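Search products Go
Print this page | E-mail to a friend

Jetelar Kiken Swim Fins, Short Blade

Kiken fins are training fins for lap swimmers, swim teams and anyone working on kick strength. The blade is short and stiff enough to keep your kick quick, so your legs move at close to their normal tempo. They are made for pool use and will also do for calm open water.

The foot pocket is soft silicone with a closed heel. Inside the pocket there is a ribbed sole that keeps the foot from sliding when you push off the wall. Three drain holes under the arch let water out when you climb out of the pool. The blade and pocket are molded together and there are no straps or buckles to adjust.

Kiken fins float. Left and right are marked on the top of each blade, and the size is molded into the heel.

Sizing

Fins are sold in whole sizes only. If you wear a half size, order down for bare feet and up if you swim in neoprene socks. The pocket should be snug at the heel with no pinching across the toes. Try them on at home on a mat or carpet, sitting down, and wet your feet first if the heel is hard to pull on. Do not walk in them on a bare floor.
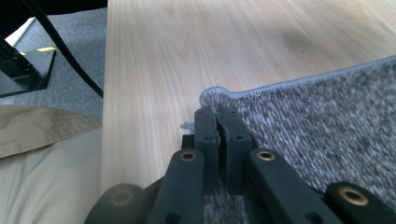
Gray mat on a light wood tabletop.

Care

Rinse in fresh water after each swim and dry out of direct sun. Store flat, with the plastic inserts in the foot pockets. Do not leave fins in a hot car or stand them on their tips, as the blades can take a bend. Chlorine will dull the color over time but does not affect the blade.

Specifications

Item number: 1356
Blade: medium-stiff silicone
Foot pocket: closed heel, soft silicone
Colors: navy, red, smoke
Weight: 197 g per fin, size 8
Sold as: one pair with mesh bag

Team orders

Clubs and schools can order mixed sizes at the team price. Blades can be printed with a name or logo in one color. Send artwork to Clyde Begay in team sales with your size list. Printed fins cannot be returned unless there is a fault.

Related items: Grelancombe pull buoy, Sipos kickboard, Jetelar mesh gear bag

Page updated September 23, 2025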